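Instant coffee sachet

An instant coffee sachet (you'll also hear "stick" or "single-serve") is a small sealed packet holding enough soluble coffee for one cup, sometimes with sugar and whitener mixed in. I've looked after this entry on the Weterside household wiki for a good while now, and I drink the stuff most mornings, so take my neutrality with a grain of salt.

What's in it

The plain kind is just dried coffee. Brewed coffee gets concentrated, then either sprayed as a mist into hot air (spray-dried, the fine powder) or frozen, broken up and dried under vacuum (freeze-dried, the chunkier granules). I reckon freeze-dried keeps more of the smell, and it usually costs a bit more.
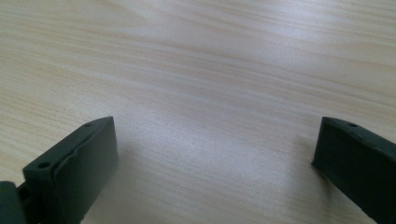
The mixes are another animal. A three-in-one has coffee, sugar and a non-dairy creamer, and the sugar is often the biggest ingredient by weight. My favourite, the Sqalli brown sugar one, is basically a lolly you can drink, and I won't hear a word against it!

Making a cup

Everyone in my family does this differently and we've all argued about it. I use 200 mL of water, just off the boil, for a plain stick. Mixes want less, or they go thin and sad. A splash of cold water on the powder first stops it clumping (my aunt's trick, and she's right). Sachets also work well for iced coffee if you dissolve them in a little hot water before the milk goes in. 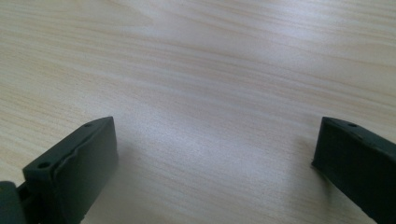 Storage

Coffee powder hates moisture. Left in an open jar in a humid kitchen it'll set like a brick, and that's the best argument for the sachet, as each serve stays sealed until you tear it.

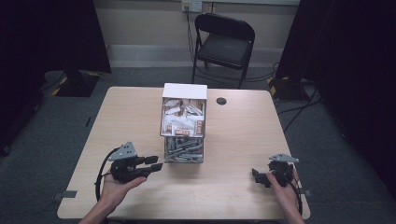 Once the outer carton is opened, people keep their sachets in all sorts of things: biscuit tins, mugs, the bottom of a handbag. At Bremport, where I worked for 4 years, they lived in a drawer with the soy sauce fish. A clear box with a lid does the job nicely, and the two-level sort, with packets piled up top and a second compartment underneath, saves bench space and lets you see when you're running low. Keep it away from the kettle's steam and the stove.

Waste

The wrapper is the weak spot. Most are layers of plastic and foil bonded together, and kerbside recycling generally won't take them. Presilus brought out a paper-based stick last September, and I had a box of those go hard on me in the pantry, so the jury's still out.

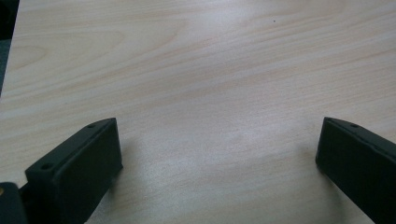
If the rubbish bothers you, a glass jar with a tight lid and a dry teaspoon gets you the same coffee with far less wrapping. You'll just have to do your own measuring, and remember to put the lid back on.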